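Ticket: Introduced contacts can't see each other's messages
Product: Zorwood (friends and introductions)
Opened by: Gunhild Skov
Assigned to: Onni Harju
Status: Closed

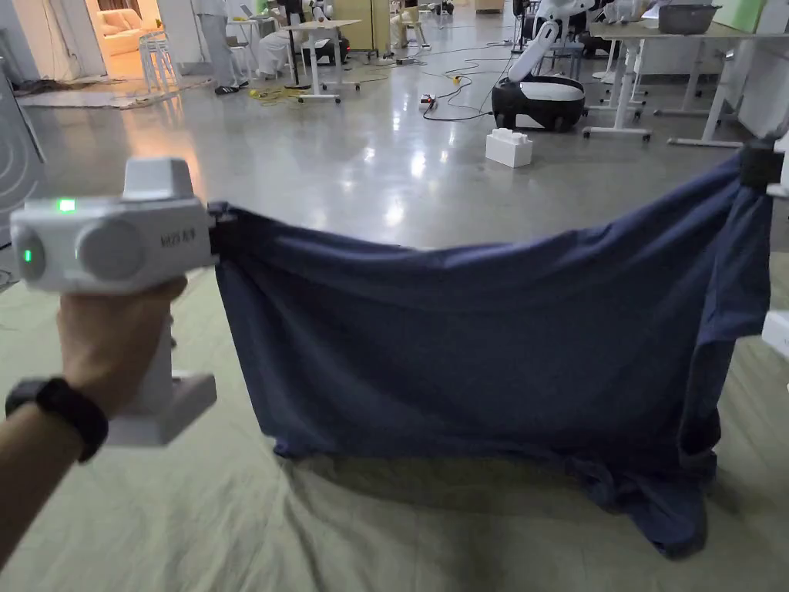 Opened May 28, 2024

Gunhild Skov wrote:
I used the Introduce button to put two of my friends in touch, Melahat and Nurhan. They both got the notice and both tapped Accept. Melahat wrote to Nurhan the same evening. Nurhan says she has nothing. Nurhan then wrote to Melahat, and Melahat has nothing either. On my side the introduction shows as "Complete" with a green check.

I would like this fixed fairly soon. Each of them now thinks the other one is not interested, and I have had to explain to both that it is the app. I don't want to hand out phone numbers without asking.

Phone: Wokura, app updated last week. I don't know what the other two have.

Onni Harju wrote:
Thanks for the report. A few questions before I look at the logs.
Did you add a note to the introduction, and how long was it?
Are the three of you in any shared group already?
Has either friend ever blocked or muted anyone with a similar name?

Gunhild Skov wrote:
Yes, I added a note. It was long. I wrote how I know each of them and why I thought they would get along. I can't see a character count but it filled the box.
No shared groups. They had never met.
I asked about blocking. Melahat says no. Nurhan says she has "Requests from people I don't know" turned off and has had it off since January, when she was getting a lot of junk.

Onni Harju wrote:
That setting explains one direction. With it off, a first message from a new contact goes to Filtered and no alert is sent. An accepted introduction is supposed to override the setting, and it didn't.

Please ask Nurhan to check Messages > Filtered > Show all. The message should still be there. Filtered items are kept for 31 days.

Gunhild Skov wrote:
She found it. Two messages from Melahat, the second one asking if she had said something wrong. They are both reading it now as a joke but it wasn't very nice at the time.

Melahat looked in her own Filtered folder and it is empty. So the other direction is still broken.

Onni Harju wrote:
Understood. I can see Nurhan's message on the server. It is marked as sent and never marked as delivered. I tried the following on test accounts:

1. Introduction with no note. Messages arrive both ways.
2. Introduction with a short note. Messages arrive both ways.
3. Introduction with a note of 600 characters, the maximum. The second person to accept can't deliver to the first.
4. Same as 3, with the note edited down after both have accepted. Still fails.

So the long note is the trigger. I'm passing this to Nermin Tuncer, who looks after introductions.

Nermin Tuncer wrote:
Confirmed. When the note is at full length the contact record for the second person is saved without its last field, and that field is the one delivery looks at. I found 23 other introductions in the same state and have repaired all of them along with this one. The override for the unknown senders setting is a separate fault and I have opened its own ticket.

Until the next release, please keep notes a few lines under the limit.

Onni Harju wrote:
Gunhild, could you ask Melahat to close the app fully and open it again? Nurhan doesn't need to resend anything.

Gunhild Skov wrote:
It came through, with the original date on it, so it sits above Melahat's second message and the conversation reads in the right order. They are having lunch on Saturday. I wasn't invited, but that was sort of the idea.

One request. "Complete" should not show on my side if nothing has been delivered. I would have asked them sooner.

Onni Harju wrote:
Added as a feature request and linked here. Closing this one. Reply within 4 days and it will reopen.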